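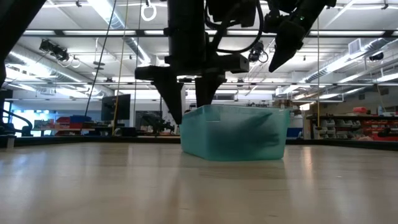
A teal storage bin on a pale wooden tabletop.

Slow Boats and Salt Bread: A Long Stay in Liltska
Jul 8, 2020

The ferry to Liltska takes longer than the timetable says, and I would advise you to make your peace with that before you board. I had a window seat, a bag of cherries and a book I never opened, and by the time we came round the last headland I had eaten every cherry and was leaning on the rail with everybody else, watching the town come out of the haze. First the church tower, then the long yellow wall of the old salt warehouse, then all the little houses going up the hill behind it like people trying to see over each other's shoulders.

I went in October, after the summer crowds had gone home, and I stayed much longer than I had planned. My room was at the Kuhlmann guesthouse, two streets back from the harbor, up a set of steps that I came to know very well indeed. There are 80 of them. I know this because it is painted on the wall at the bottom, next to an arrow, in the sort of cheerful lettering that makes you suspect the person who painted it was traveling light. The room itself was plain and sunny, with a bed that sagged toward the middle and a balcony just big enough for one chair and one pair of feet on the railing. I have paid a great deal more for rooms I liked a great deal less.

Breakfast at Kuhlmann is served downstairs in what used to be a net loft, and it goes on for as long as you care to sit there. You get the local salt bread, which is flat and chewy and comes to the table wrapped in a cloth, along with soft white cheese, plum jam and a boiled egg. Coffee arrives in a small dented pot, and if you look as though you need another, another comes. I always looked as though I needed another. One wet morning I stayed on through the clearing up and well into the lunch preparations, and was handed a bowl of beans to shell, which I took as a compliment.

The town is small enough that you could walk all of it before noon, but that would be a shame. Start at the harbor, where the fish is sold straight off the boats until it runs out, and go along the sea wall as far as the salt warehouse. Part of it is a museum now, with old rakes and wooden sledges and a room full of ledgers written in the most beautiful brown handwriting. I can't read a word of the language, but I spent a happy hour turning from one page to the next under the glass. The woman at the desk let me in on the same ticket the following day, when I came back for the gloves I'd left on a bench.

From the warehouse a lane goes up through the gardens, and I mean through them, with somebody's beans on one side and somebody's laundry on the other. People say good morning as you pass. There was a gray dog on the third bend who walked with me as far as the top every time I went up, then turned around and went home without so much as a look back.

If you have a free day, and you should make sure you do, take the bus inland to Jirkton. The road climbs the whole way, with a drop on the left that I found easier to admire on the return trip, when I was sitting on the right. Jirkton is a market town with a wide square and chestnut trees, and it is colder than the coast by at least one sweater. The market sells mostly useful things — buckets, boots, onions, rope — and one stall sells nothing but honey, in jars that run from pale straw to nearly black. I bought two jars of the dark kind and carried them around for the rest of the trip, wrapped in socks. One of them made it home. The other was opened on a bench the same afternoon with the end of a loaf, and I have no regrets.

There is also the walk out to Plirkness, the lighthouse on the far point, and this was the thing I loved best. The path leaves from the north end of the harbor and follows the cliff, dipping down now and then to little stony beaches where you can stop and take off your shoes. It was windy enough that I tied my hat on with my scarf, and I must have looked like somebody's great-aunt off to milk the cow. I met one couple coming the other way and we shouted pleasantly at each other without hearing anything.

The lighthouse at Plirkness is open to climb, and the stairs are narrow — 170 of them, winding up in the half dark with a rope for a handrail. I stopped at each window and pretended to be looking at the view until my legs felt better. At the top the view needs no pretending. You see the islands laid out to the west, and Liltska behind you, looking very small and tidy, and the ferry drawing its white line across the bay, late as usual. I stayed up there until I couldn't feel my ears.

Now, a few practical things. Bring cash, as many of the smaller places won't take a card. Bring proper shoes for the cliff path and a warm layer for Jirkton, even if the sun is out when you leave. The bus back from Jirkton stops running earlier than you'd expect, so check the board in the square before you settle in to lunch. Kuhlmann has only a handful of rooms, and the ones at the front, with the balconies, are worth asking for when you write. Ask for extra bread at supper as well. They keep the crusty end pieces in the kitchen, and they are very good with soup.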